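From: Damián Cárdenas
To: xolalpa-home list
Date: 18/04/2020
Subject: Re: [xolalpa-home] Small things on a shared study table

Zyanya Magaña wrote:
> My daughter's table is also the place where everything small ends up.
> Chargers, lotion, hair things, the toys she doesn't want in bed but
> won't put away. I bought a set of Vuvar drawers in November and they
> are full of things we never use, while the things we do use are back
> on the table. She needs the surface for schoolwork. Has anyone had
> luck with one open box instead of drawers? And what do you do about
> the bookshelf next to it? Ours has books on the bottom and stuffed
> animals on everything else.
>
> Also, does the box need a lid?
>
> Zyanya

Zyanya,

We went through the same thing, so I'll tell you what we do. It isn't a complete system and parts of it still don't work.

We use one open cardboard box. It's a shipping box, yellow outside and plain brown inside, and it came with an order from Keranero. I was going to flatten it for recycling and my niece asked for it. I would not buy anything for this until you have tried it with a box you already have. You find out quickly what size you need. Ours turned out to be a good size for bottles and jars and too small for anything with a cord.

To your last question first: no lid. We had a lidded bin before this one and things got set down on top of the lid. Then nobody could open it without clearing it off, so the next thing went beside it. Fold the flaps down or cut them off. If you cut them, run packing tape along the raw edge or it will start to peel.

What goes in the box:

Bottles and jars that stand up by themselves.
Anything soft that can be wadded up and doesn't mind it.
Small round containers with lids. Put these toward the front so you can see them.

What stays out:

Phone and charger. They go in and out all day and the cable drags other things with it.
Papers and envelopes. These need to be flat. We keep a stack on the right side of the table and go through it twice a month.
Schoolbooks in use that week. Same side as the papers.
Anything that leaks. I learned this with a bottle of hand lotion and had to reline the bottom.

The order matters more than I expected. The first time, we started by picking things up one by one and deciding about each, and after an hour the table looked the same. Now we push everything to the back, put the box in the middle, and fill it from whatever is closest. Cloth gets moved last. I know that sounds backward, but if you pull a cloth out from under a pile you have to pick the pile up off the floor. 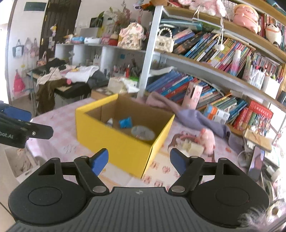
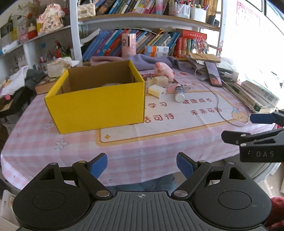 Yellow box on the study table, with the bookshelf behind. Not finished in either one.

The lavender cloth goes in a drawer in the hall. The pink pig lives on the table and I have given up on that. It sits behind the box when people are working and I don't move it. My advice is to let her pick one toy for the table and put the rest up high.

On the bookshelf: ours had the same problem as yours. The plush toys are on the topmost shelf now, where there was nothing useful anyway. You can't reach it comfortably for books, and toys don't get taken down every day. The shelves below are for books. I wanted the books sorted by subject and was overruled, so they are mostly by height and whoever put them back last. Boxed sets go on the lower shelf. They are heavy and they hold up the loose books next to them.

Pens are at the end of the middle shelf in cups. I tried keeping pens in the yellow box and they sank to the bottom. Several small cups are better than one big one. Test the markers when you do this. We threw out a lot of dead ones.

One thing I haven't solved is bags. There is a quilted handbag on top of the books and it has been there a long time. A hook on the side of the shelf would do it, but our uprights are metal and I don't want to drill. I looked at the Stasomov over-the-edge hooks. They are rated for 4 pounds, and I don't know if that is enough with a bag that has things in it. If anyone on the list has used them, please write.

About your drawers. I would empty 2 of them completely and leave them empty for a couple of weeks. Put the box on the table and see what collects in it. Whatever is still in the box at the end and hasn't been touched can go in a drawer. Whatever gets used every day stays in the box. You might find you only need the one drawer and can move the rest of the unit to another room.

A tablecloth is worth having if you don't already use one. It keeps the bottom of the box from scuffing the table, and when the surface is clear you can take it off and wash it. Get one that hangs down only a little. A long one catches on chair arms.

Send the inside measurements of your drawers when you get a chance. I have some dividers left over from the kitchen and can mail them to you if they fit.

Damián

--
xolalpa-home: household storage and repair
To leave the list, send a blank message with "leave" in the subject line.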